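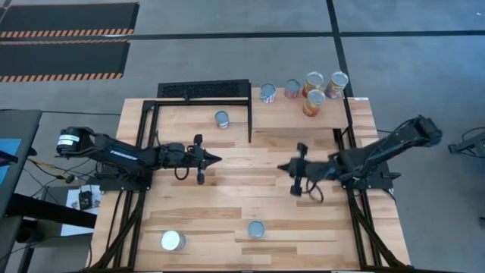

Attachment 1 on ticket 3191: both arms up, cans on the shelf and the table

Home | Products | Support | My Tickets | Downloads | Log out

Ticket 3191
Product: Skavura two-arm kit
Subject: Right arm stops short when it reaches for the shelf
Status: Closed

Opened by Waldemar Kozłowski

Hi all! First off, I love this kit. We've had the trial set up for most of September and I'm already trying to talk my boss at Hinrichs into buying it, so please read this as a friendly complaint (mostly).

The job is shelf stocking. Cans start out on the butcher-block tabletop, the arms pick them up, and they go onto the little raised shelf at the back right. The left arm does its share just fine. The right arm picks fine too, but when it swings over to the shelf it quits early. It just hangs there, the console says "target not reached," and after 30 seconds it gives up and goes home with the can still in its fingers. Tall cans or short cans, same thing.

Stuff I already tried:
- power cycled everything, twice
- ran the homing routine on both arms
- moved the target closer to the front of the shelf (it got a little closer, then quit again)
- swapped the left and right wrist cables, no change, swapped them back
- yelled at it

I put a picture on the ticket so you can see how we've got it mounted, one arm on each side rail with the grippers facing each other over the middle. Let me know if you need logs. I have so many logs.

Reply from Markos Xenos, Skavura support

Hi Waldemar, thanks for the picture, that saves me a bunch of questions. The rails and the braces look the way I'd expect. Can you tell me two things? What's the reach limit set to for each arm (Settings, then Arm, then Limits), and did you add the shelf before or after you ran the Lininine setup wizard? Logs from one failed run would be great too. One is plenty!

Waldemar Kozłowski

Ha, okay, just one log then. It's attached.

Reach limit is 700 on the left and 700 on the right, so they match. The shelf went on after the wizard. Iven in our shop built it from some leftover wood and we were so pleased with it that we never went back and ran setup again. Is that bad? That feels bad.

Markos Xenos

Not bad, pretty common! When you run the wizard it saves the table height as one flat surface. Your log shows the right arm planning its path as if the shelf area is still down at tabletop level, then the force check trips on the way in and the arm holds where it is. The left arm is only working the main table in your job file, so it never runs into this.

Try this:
1. Clear the cans off the shelf and the table.
2. Open Lininine and pick "Edit work area," not "New work area," or you'll lose your saved grips.
3. Add a second surface. Touch the right gripper to 3 corners of the shelf when it asks.
4. Save, home both arms, and run your job at slow speed.

Keep a hand near the stop button for the first run, please.

Waldemar Kozłowski

Okay, so step 3 took me a few tries. The touch screen kept timing out while I was walking back and forth, and I'd really like that timer to be longer. Can you pass that on? Also the word "surface" is used for two different things in that menu, and I picked the wrong one the first time and had to start over.

BUT. It works! I ran it slow, then at normal speed, and the right arm goes all the way over, sets the can down, and backs out nice and clean. It bumped one can into its neighbor, which I think is on me for packing the targets so close together. I spread them out and ran the whole job again after lunch with no stops at all.

One more question before you close this. If we move the shelf a little to the left later on, do I have to touch all the corners again, or can I just type in the offset?

Markos Xenos

Great news! You can type in the offset as long as the shelf stays level and at the same height. If you turn it or raise it, touch the corners again. I've sent the timer and the menu wording to the Lininine folks with your comments. I'm closing this one, but reply here any time and it'll open back up.

Waldemar Kozłowski

Perfect, thank you! Boss is coming by to watch it at 2:30, wish me luck.

Contact Skavura Support | Copyright Skavura | Back to top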